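Mug library opens at Gatatia hall

People heading to the Gatatia community hall for a cuppa can now borrow a mug instead of using a paper cup.

The mug library opened in May with 124 donated mugs. Organiser Akinyi Temba said the hall had been going through 600 paper cups a month, most of them at the morning playgroup and the evening language classes.

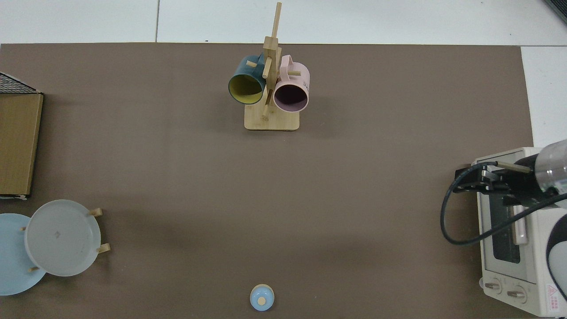

Two mugs on a bamboo mug tree.

Borrowers take a mug from the kitchen, rinse it and leave it in the tub by the door. Alby Bolger runs the dishwasher at 2 pm and again after the last class.

The hall's neighbour, Sandilano bakery, is taking 100 of the leftover paper cups for its market stall.

Mugs in good condition can be dropped at the hall office before noon. Travel cups and glassware are not needed at this stage.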